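**Ticket:** left follower gripper stops short of full close
**Cell:** Tirillow, tabletop arms
**Opened:** 11/5/23
**Status:** monitoring

## Symptom

Left follower closes to 80 percent and holds. No fault on the arm, no entry in the Drutero log except a repeated position warning on the gripper joint. Right follower closes normally on the same command. Operators noticed it when the bowl pick started dropping at the lift.

## Checks

1. Power cycled both followers. Warning came back on the first close command.
2. Swapped the gripper cable with the Bognár spare. No change — original cable refitted.
3. Ran the close command with the arm parked and nothing between the fingers. Same stop point, so the object is ruled out.
4. Read the joint position at the stop: 687 counts off the stored zero. The right follower reads within tolerance.
5. Took the fingers off and inspected the carriage. Grit in the slide, no damage to the teeth. Cleaned, dry wiped, refitted. The stop point moved slightly but did not clear.

Conclusion at this stage: stored zero is wrong. Most likely overwritten during the Rimadness config import, which touches the gripper joint even when the box for it is cleared.

## Fix

Restored the gripper zero from the backup file, then re-homed with the fingers fully closed by hand. Position warning gone. Current limit was at 60 percent before the fault and has been left there.

Retest used the regular table layout, with the orange plate on the raised board and the pink bowl on the main surface. Wrist view from the retest:
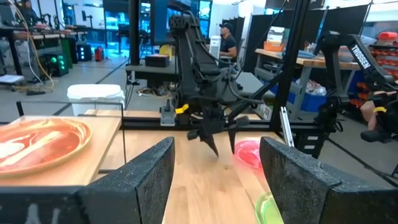 ## Open items

- Run 1,000 open/close cycles unattended and compare the zero before and after. Not started.
- Check the clamp on the rear rail for slip. Torque it if the witness mark has moved.
- Do not run the Rimadness import on this cell until the gripper joint is excluded in the file itself.
- Order a replacement slide — the old one is usable but feels rough near the closed end.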